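Plivine Charity Desk Pack - training and record-keeping for small charities
26 May in the calendar of good intentions, 160 shares 3 comments

Most charities keep their training records in one of two places: a ring binder, or the head of whoever has been there longest. Both go missing in December. The Plivine Desk Pack is for the people left behind.

It is a set of printed courses for boards and small paid teams, put together by Fionnuala Nic Aodha at Mac an tSaoi in Flarkirbridge. She spent years going to governance days with bad coffee and worse slides, and wrote the pack largely out of spite. It covers how to read a set of accounts, what a chair is for, how to thank a donor without asking for more money in the same breath, and what to do when two members of the board have stopped speaking.

Each course takes 30 minutes to read. Discussing it takes as long as your board takes to discuss anything, and we accept no liability for that.
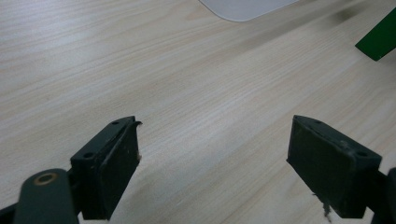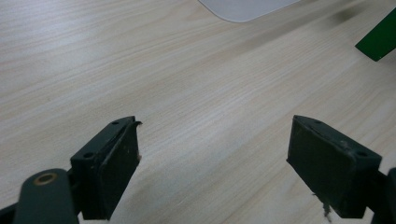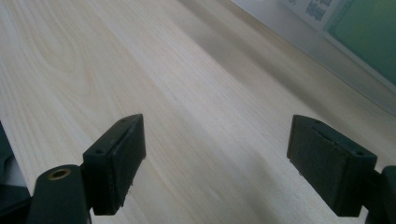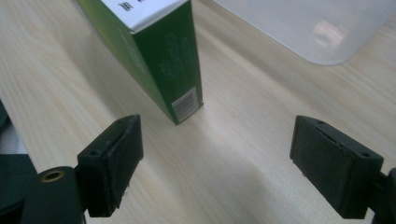 The Desk Pack is licensed per organisation, so you can pass the sheets round, scribble on them and copy them for new starters. There is no login, and so no forgotten password belonging to a man who moved to Spain. Keep the sheets together between meetings - any upright cardboard box will do, and one with a bit of green on it, like the one standing on the pale wooden table in the last photo, is easier to spot on a shelf of brown ones. Write the name of your charity on it in large letters. Small print on the side helps no one at seven in the evening.

What you get

The full set of course sheets, a attendance register, and the Orano workbook, our budgeting exercise about a community hall with a leaking roof and strong opinions. Spare registers are sold separately, in packs of 2.

Ordering

Send us the name of your organisation and a postal address where somebody will open the door. We invoice on dispatch. Unmarked packs can come back within 30 days; packs with rude remarks about the chair in the margins are yours to keep.

3 comments
160 shares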